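The Rallis Inventory

Orestis Margaritis inherited the house at Nekier in January, together with 3074 items and the obligation to list them. The will was specific. No item could be sold, given away or thrown out until it had been entered in a ledger with a number, a material and a remark. The remark could be one word. It could not be left blank.

He began in the kitchen at 6 a.m. and worked clockwise.
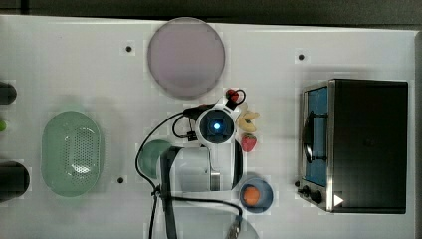 Reading time: 2 min

By noon he had filled 17 pages. His brother Filippos telephoned to ask how far he had got. Orestis gave the figure. Filippos divided it into the total and said nothing for a while.

"You could write 'good' for all of them," Filippos said.

"Tsolakis reads them."

Gerasimos Tsolakis was the executor. He had already returned the first page with a query against item 8, a ladle, where Orestis had entered "bent." Tsolakis wished to know in which direction.
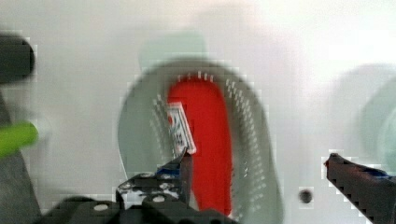 The remarks grew longer in the second week. Orestis had found their aunt's own ledger in the pantry, abandoned at the letter C, and her entries made his look careless. For a cup she had given the year, the shop, the weather and the name of the person who dropped its twin. He went back to the first pages and amended them. Beside the oval basket with the perforated walls he had written "drains." He crossed it out and wrote: "Cherries. She let us eat from it standing up, and counted the stones afterward." He read this over, judged it to be accurate, and initialed the change.

Tsolakis returned the page without a query.

Filippos came in the evening on the Suvine bus, carrying one bag. He read the ledger at the table from the beginning, correcting dates. At the entry for the cherries he took the pen and added, in smaller writing, "Orestis swallowed his."

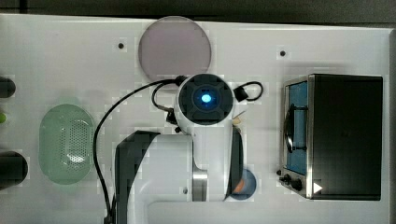
Ondier Fiction Workshop, Evening Group

They did the hall together. It contained eight coats, and neither brother could settle whose the gray one was. Filippos tried it on. The sleeves stopped short of his wrists. In the left pocket was a ticket stub, which became item 412 and required its own remark.

"Material?" said Orestis.

"Paper."

"Remark?"

Filippos held it under the lamp. The print had faded except for the price.

"Put 'return,'" he said, and Orestis wrote it down and turned to the umbrella stand.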